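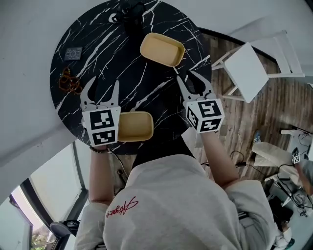

Trendholm adds black marble round to Stelport dining range

Trendholm has extended its Stelport dining range with a round table in black marble with white veining. The new top is 852 mm in diameter and replaces the painted version, which will be sold until existing stock is cleared. Recommended retail is $2,370, including the base and fixings but not delivery.

The top is supplied honed or polished. Both finishes are sealed at the factory with a penetrating sealer, and Trendholm advises resealing once a year in household use. Veining differs from slab to slab. Customers ordering more than one table can ask for tops cut from the same block, although the company does not guarantee a match in pattern or background colour.

Product manager Henryk Cieślak said the diameter was set by apartment floor plans.

"A larger round was drawn up and costed, but it wouldn't turn in most of the stairwells we measured," he said. "At this size two people can carry the top on edge, and the base goes up separately."

The base bolts to a steel plate bonded to the underside of the stone. Levelling feet are fitted as standard and allow for minor variation in timber plank floors. Fixings are accessible from below with a single hex key, which is packed with the base. The plate itself must not be unscrewed, as doing so voids the warranty on the bond.

Also joining the range is the Cledska tray, a rectangular plastic container in tan with rounded corners and an open top. It is sold in pairs. The corner radius was increased after trials in which sharper moulded edges left marks on polished stone – a fault that showed up more clearly on black than on any of the lighter samples. Trays can be washed by hand or on the upper rack of a dishwasher.

Jolanta Szewczyk, who handles retail accounts for distributor Tokarz, said showrooms would be asked to display the table with white seating, including the square-seat stool already in the catalogue. No stone-coloured seating is planned.

Care instructions for the marble have been revised. Vinegar, citrus and bathroom cleaners remain excluded, and the earlier advice to wipe spills "promptly" now specifies within two minutes for wine and coffee.

The table is available to order from May through Tokarz showrooms. Stone samples in both finishes can be requested at the counter – a refundable deposit applies.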